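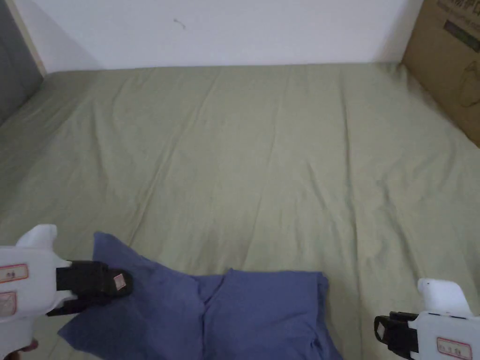

Flasen Fitted Sheet, Sage

Item 361
Manufacturer: Gilex
Category: Bedding / Flat-surface linens / Fitted sheets
Availability: In stock, ships from Skedidstead

The Flasen is a single-ply fitted sheet for standard and deep mattresses. It is sold singly, without pillowcases or a top sheet, and is intended for domestic beds, guest rooms and small lodging operations that replace bottom sheets more often than the rest of the set. The color is a muted gray-green, dyed through in the yarn, with the same shade on both faces.

Specifications

Fiber: 100 percent cotton
Weave: percale, one over, one under
Thread count: 300
Finish: matte, no easy-care resin
Pocket depth: 17 inches
Elastic: continuous, full perimeter
Corner seams: overlocked and topstitched
Color: Sage
Sizes: Twin, Twin XL, Full, Queen, King
Label position: inside seam, foot end, right corner

Fit

Pocket depth is measured from the top plane of the sheet to the elastic with the fabric under light tension. The stated figure includes allowance for tuck-under. Measure the mattress at the side seam, including any topper or pad that will sit under the sheet, and add two inches. If the result is greater than the pocket depth, the corners will hold but the long sides will ride up during use.

On thin mattresses the excess fabric goes underneath. It does not need to be folded in any particular way. Pull the long sides down first and then the foot, and leave the head until the other three sides are seated. Where the bed is pushed against a wall, slide it out a hand's width before fitting; working the far side blind tends to leave a ridge of slack along the wall edge, and the elastic sits on the side of the mattress instead of beneath it.

The label corner goes at the foot, right side, as seen by a person standing at the foot of the bed and facing the headboard.

Surface behavior

Cotton percale without a resin finish creases. Expect long shallow wrinkles across the top after washing and storage, most of them following the diagonal if the sheet has been pulled on from one corner. These relax in part under body weight. Customers who want a flat surface should iron the sheet damp on the cotton setting or choose the Ignacio series, which is treated and has a slightly slicker hand.

The matte face has moderate grip. Garments laid on it stay where they are put, which makes a made bed a usable folding surface for laundry. A short-sleeved T-shirt can be spread, drawn straight at the hem and folded across without the layer underneath traveling along with it. The same job on sateen usually takes a second adjustment.

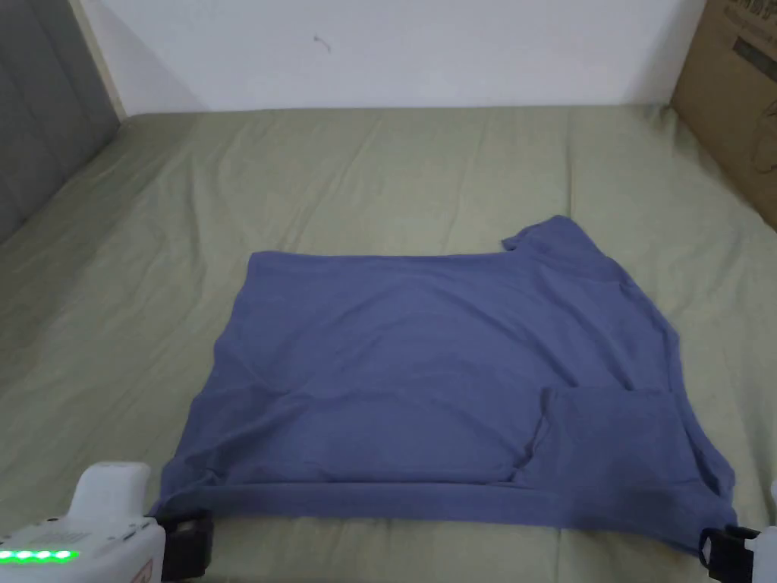
For this use the sheet should be fully seated at all four corners. Slack in the top plane transfers into whatever is being folded on it, particularly with light jersey knits, and a fold made over a ridge will be off by the height of the ridge. Smooth the surface outward from the middle with the forearm. Damp clothes should not be left on the bed, and new dark garments should be washed once by themselves before they are placed on any light or mid-tone linen.

Color

Sage is a low-saturation shade and shifts with the light source. Under warm bulbs it moves toward olive. Under cool or overcast light it reads grayer. Both are normal and neither indicates a dye lot fault. Lot variation is held to a tolerance that is not visible between two sheets on separate beds but may be visible between two sheets laid edge to edge. Buyers fitting out twin beds in one room should order both in the same transaction and ask for matched lots in the order notes.

Pillowcases in the same shade are listed separately. The Flasen flat sheet is currently made in White and Slate only.

Washing and drying

Wash before first use, warm, with like colors.
Close zippers and hooks on anything washed in the same load.
Do not use chlorine bleach. Oxygen bleach is acceptable at the dose printed on the package.
Tumble dry on medium and remove while slightly damp.
Do not dry clean.
Fabric softener is not recommended. It coats the yarn and reduces both absorbency and grip.

Fitted sheets collect smaller items in the corner pockets during the wash cycle. Shake out each corner before moving the load to the dryer. If the load comes out with a wet core, separate it by hand and run the dryer again for a short cycle.

Shrinkage is at its greatest in the first three washes and is included in the sizing. A new sheet will therefore feel generous on the bed. Do not size down to compensate.

Wear and repair

The first point of failure on a fitted sheet is normally the elastic. Replacement elastic is sold by the yard under Accessories and is stitched in the same channel as the original. Open the channel at the label corner, join the new length to the old and draw it through. The fabric itself will thin at shoulder and hip position before it tears. A sheet that shows light through those areas is due for replacement.

Storage

Store dry, folded, out of direct sun. Long storage under weight sets hard creases that may need a wash to remove. Plastic bags are suitable for transport but should not be used for long-term storage.

Packing and returns

Each sheet ships folded in a paper band with the size printed on the outside. Orders placed before noon leave the same day, except on Friday, when the cutoff is 10 a.m. Unwashed sheets can be returned with the band intact. Washed sheets are accepted only for seam, elastic or dye faults, and a note of the fault should be enclosed with the return slip.

Lodging accounts and matched-lot requests are handled by Tharushi Begum at the Skedidstead sales desk. Quote item 361 and the size required.

Related items

Flasen Pillowcase, Sage
Flasen Flat Sheet, Slate
Ignacio Fitted Sheet, treated percale
Gilex Mattress Pad, quilted
Replacement elastic, by the yard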